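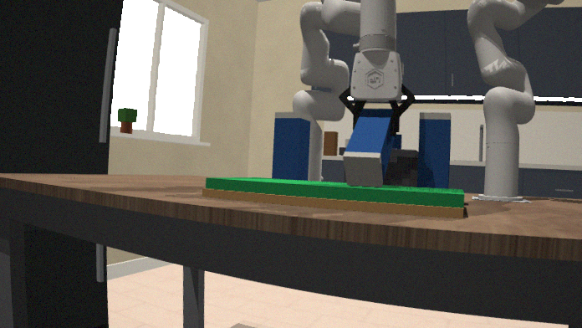
Archive day, May

Up at six, train at ten to seven, no breakfast except a banana gone brown in my coat pocket. Got a seat. Read the Clorkano chapter again on the way and hated most of it. Too much weather. Two whole pages on rain before a single soldier turns up.

Reading room opens at half nine and there was a queue already, mostly family history people with their pencils. Locker key number 3 again, the one that sticks. Ordered the battalion war diary for 1955, the transport ledger and the box marked "Misc. returns, Wernard Camp". Forty minute wait. Sat and stared at the wall.

War diary first. Lovely clear typing for January and February, then somebody new takes over and it goes to pieces. Whole weeks with "Nothing to report". I don't believe it. In the ledger, same weeks, lorries going out to Wanyama bridge every other night and coming back in the morning with the mileage filled in by three different hands. So plenty to report. Either the adjutant was away or he was told to keep it short. Must check the leave book if there is one. Didn't order it, stupid.

The bridge. I keep changing my mind about the bridge. Everyone who has written on the campaign (all four of them) says the company at Wanyama was placed there to stop raiders crossing. But the ledger has them drawing timber, nails, wire and cement, far more than you'd want for a few trenches, and hardly any extra ammunition. I think they were repairing it. I think the whole famous "stand at the bridge" began as a building job with a guard on it, and the fighting came later and took them by suprise. That would make chapter five wrong from top to bottom. Chapter five is the one I finished.

Copied out the stores list by hand, they'd run out of camera permits by the time I asked. Hand is killing me.

Lunch: cheese roll on the steps, windy, crumbs everywhere. Tea from the van. Rang home, boiler man has been and gone, wants to come back with a part.

Afternoon, the Wernard box. Mostly rubbish as usual. Laundry returns. A long quarrel by memo about who broke the cinema projector. A list of men excused boots. But right at the bottom, folded in four, a ration strength return showing 800 men fed at Wernard in the second week of March. Eight hundred! The printed history says the camp never held more than a half battalion. Read it over and over in case it was an 80 with a smudge. It isn't, the meat and bread columns match it.

So who were the rest? Ideas, quickly before I forget:

Another unit passing through on its way up country. Possible, but then they'd have their own return.

Local labourers being fed from army stores. Would fit with the bridge. Would fit very well with the bridge in fact.

Prisoners. Nasty thought. There's a line in one of the letters, "the wired end of the camp is full now", which I had taken to mean the vehicle park. Need to go back to that letter. Should have gone back to it a year ago.

Clerk came round at twenty to five to say last orders and I was still copying. Managed the date, the signature (cant read it, starts with an H or a K) and the totals. Got the reference number down wrong the first time and had to beg for the box back for ten seconds. She was very decent about it.

Train home packed, stood as far as the junction. Tried to do the sums on the back of my ticket wallet. If some 200 of the extra mouths were labourers, going by the tool issues, that still leaves a big gap. Don't like the gap.

Evening. Typed up the notes while soup was on. Distix crashed twice when I tried to add the new tags, lost the bit on cement, typed it again from the notebook. Must back up. Must stop saying must back up and do it.

The veterans' letters are in the blue folder, not the green. Looked in the green for half an hour. Found the right one about nine. What he wrote was: "the wired end is full now and we are not to go up there with cigarettes." You don't keep men away from a vehicle park over cigarettes. Well, petrol, I suppose, you might. Oh God. It could be petrol. Read it four times and it could be either.

Wrote to the regimental museum to ask for a plan of the camp, any plan, even a sketch. Wrote to the publisher too, to say chapter five will be late, then didn't send it. Will see in the morning how I feel about it.

For next visit: leave book, Royal Engineers file for the bridge if it survives, medical officer's monthly report (he'd have to count everybody, sick parade and all), and get the camera permit BEFORE ordering. Take gloves, the room's freezing by the window. Proper sandwich.

Half eleven. Soup pan still in the sink. Bed.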